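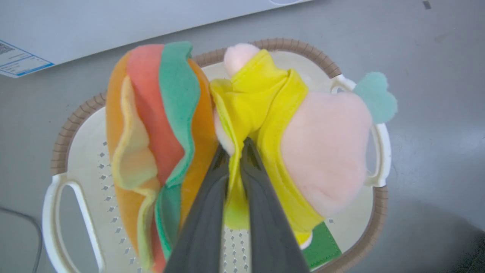

Ask anyone with small children what they would hand over to a machine first and they won't say the hoovering. They'll say the toys. The nightly sweep of the living room floor, the bear under the sofa, the felt food that has somehow got into the shoes. It is dull work, it comes round every day, and a four-year-old can do it if you bribe them properly. So can a robot?

I've spent a good part of the past few months trying to find out, and I came away far more excited than I expected to be, and also still tidying my own floor.

Soft toys are a lovely problem. A tin of beans is the same shape whichever way you turn it, and it pushes back when you squeeze. A plush hamburger does neither. Get hold of it by the lettuce and the lettuce bends. Put it next to another toy in a basket and the two press together until there is no clear line where one stops and the next one starts. Dress a toy in loose fabric and you have made things harder again, as the gripper may close on a fold of cloth and you can't be sure at that moment whether it has the toy or only its clothes.

"People see two fingers pinching a bit of yellow cloth and think it's nothing," says Anil Nambiar, who runs the household trials at Gorasix, in a converted printworks in Astow. "I see it and my heart rate goes up. Is it going to hold? Is the burger coming too?"

Quite often the burger does come too. In the set of trials I was shown, the arm had 100 goes at taking one named toy out of a full basket and leaving the rest behind. It managed 73 — no, I have that wrong, and Nambiar was quick to put me right when I read my notes back to him. The 73 included goes where a second toy came up and fell back by itself. Count only the clean lifts and the number drops a good deal, and he would like me to stick to the stricter figure once they have finished arguing about what clean means.

I liked him for that. Too much of what gets shown to the public in this field is the one good take. At Gorasix they keep the lot, 373 hours of it at last count, fumbles included, and the fumbles are what they sit and watch over lunch.

Folding is further behind. At Catterall, a laundry firm that has been trying out a machine on hand towels, the towels come out beautifully square as long as someone lays them flat first. Give it a heap straight from the dryer and it spends a long while looking for a corner. One of the women on the folding table told me she could do 7 in the time it took to do one, and she wasn't showing off, she was just folding while we talked.

The shop floor is where I'd put my money. Greltberg, which packs mixed gift boxes, has had an arm on one of its lines since December, picking soap, candles and small cloth bags out of trays. The soap and candles are now so routine that the staff have stopped looking up. The cloth bags still need a person nearby, and around 3 times a shift one of them gets picked up by its ribbon and swings about like a conker.

What has changed, and what makes me so keen on all this, is how the machines deal with getting it wrong. A few years ago a bad grip meant the whole thing stopped and an engineer walked over. Now the arm lets go, shifts a little and tries again from the other side. Watching it happen is oddly gripping. You find yourself leaning in your chair, trying to help.

Would I have one at home? Tomorrow, if it fitted behind the door and cost less than the car. Nambiar has two children and a basket of soft toys, and he says he wouldn't yet. His still gets filled the old way, a bit after seven, with a good deal of shouting up the stairs.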